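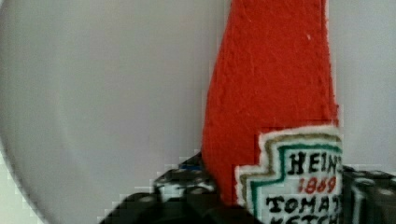 The fabric ketchup bottle between the gripper's fingers, label outwards.

Can a machine clear the tea things yet?

Every few months someone sends me a clip of a robot folding a towel and asks when they can have one. I worked for eleven years in the returns department of a kitchenware wholesaler, and I now write about warehouse equipment, so people think I should know. My answer this year is the same as last year. The arm is good enough. The rest of it is some way behind.

Picking things up used to be the hard part, and for soft things it still partly is. A soft bottle gives when you squeeze it, and the sides are never quite the same shape twice. A person doesn't think about this at all. A machine has to decide how wide to open, where to come in and when to stop closing. I have watched older equipment crush a carton because the carton was 2 centimetres narrower than the last one. The newer arms handle that sort of difference far better, and people who still say robots can't grip anything soft should go and look at one.

But holding a bottle is a small part of putting the shopping away. Ask anybody who has shared a kitchen. The work is made of little judgements. Is this finished with? Does it go in the fridge or the cupboard? Is that plate clean or has someone just wiped it with their sleeve? My sister's family of five must make a hundred of these decisions before breakfast, and they argue over half of them.

Rogelio Abella used to run the packing floor at Skilden, where they tried an arm on mixed orders for most of a spring. He told me the demonstration in April went very well. Then they gave it a normal afternoon, with mugs and colanders and lids all mixed in together, and he ended up standing next to it. His view was that he had bought a very patient junior who needed telling everything. He kept it, I should say. It went on to single-product lines, where it did 1,513 picks in its best shift and did not need him there.

That is a fair result and I don't mean to sneer at it. It is also a long way from a kitchen.
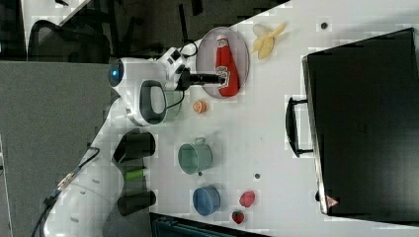
Ketchup in the tray, cups on their sides, fruit and a part-peeled banana still out on the table.

Consider what a person would do with a table like this one. They would stand the cups up, or more likely pick both up in one hand and take them to the sink. They would drop the strawberries in something. The banana would get a look, and then be eaten or thrown out. None of it would take a minute, and they would be talking to somebody while they did it.

For a machine each of those is a separate job. A cup on its side has to be taken hold of differently from a cup standing up. A small strawberry wants a lighter touch than a metal cup does, and a slice of orange lies so flat that there is hardly anything to take hold of. Then there is the order to do things in. If you fill the tray with the bottle first, there may be no room for what you wanted to put there next. People plan around this without noticing.

The sellers' answer is that it will all come with practice, and they may be right. Ulladex say their next model will learn a new object after 41 tries. I would like to see that, and I would like to see it with the lights off on one side of the room and a tea towel dropped over half the worktop. Practice on a clear table tells you how it does on a clear table.

There is also the price. A fitted arm from Boyer, with the stand and the software, costs a good deal more than my car did. The yearly service contract on top is £2,000. For a firm packing the same box all day, that can make sense. For a household it would have to do the washing up, the drying and the putting away, and not break the good glasses, and I would still want it to do the bins. 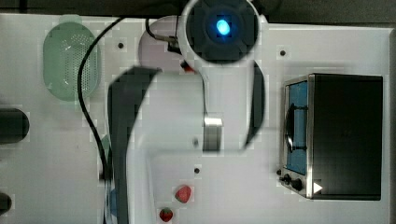 Seen from overhead: the arm over the table, with the colander to one side and the toaster oven to the other.

Ovens are where I would draw the line for now. A toaster oven has a door, a handle and knobs, and in use it gets hot enough to hurt someone. Opening the door is a matter of pulling the handle along the right curve, and a machine can be taught that. Knowing that the toast is nearly burning while the phone is ringing and a child is reaching for the tray is a different matter. I would not leave one alone with mine, and I don't know an engineer who would.

What I would buy tomorrow is something duller. Anatard make a sorting bench that takes cutlery from a canteen washer and puts it into the right pots. It does one thing. It has no arm to speak of and it would make a very poor film. The school kitchen near me has had one since last year, and the two women who work there like it because it does the part of the job they hated.

I think that is how this will go for a good while. Machines will take over one chore at a time, in places where the chore is large and always the same. The home will come last because it is small and never the same. If you are putting off buying a dishwasher in the hope of something better, buy the dishwasher.

01/09/2018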